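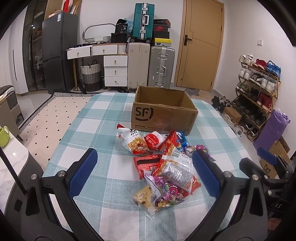 What is a fair price for posting snacks to a student abroad? I paid 90 for one box to Lalham in January and my sister says it is too much. The noodles and cheese snacks weigh almost nothing, but a cardboard box takes space — I think they charge for this.

Daly547
Too much, yes. Use a padded bag.

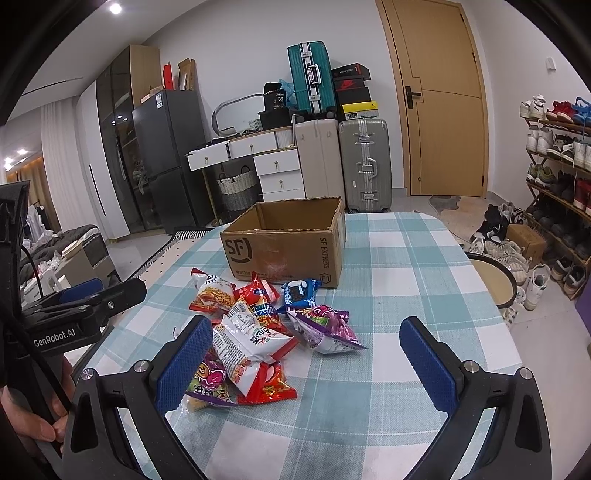
Wellemia
Senior Member, 14 posts

I don't agree with Daly547. In a bag the biscuits arrive as powder. I would keep the box and send it 2 times a year only.

Daly547
Then don't send biscuits.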